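Search this site Go

Equipment planning update, 20 October 2025

Hi all! Quick one on the laundry cell and where the money's going. We've spent $2,453 so far, mostly on grippers and cabling from Stotirier, and I'd like to order 2 spare gripper sets before December.
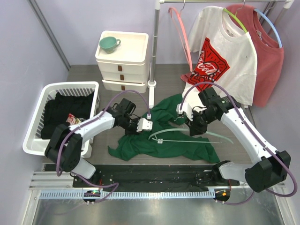 Both arms on the green shirt, hanger on top.

Fingertip pads are my big budget worry (they take a beating!), so I've penciled in six pairs.

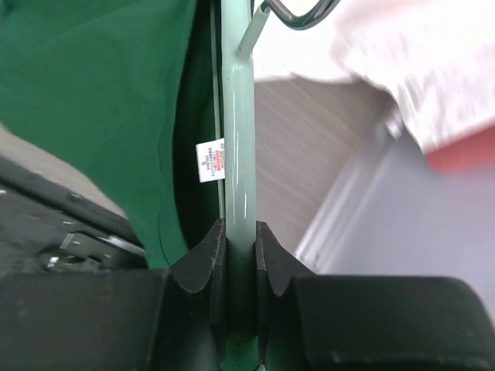 Ullura quoted around three weeks for delivery, and I'm still waiting on Prolorard.

Recent updates
Escobar bench quote
Spare parts list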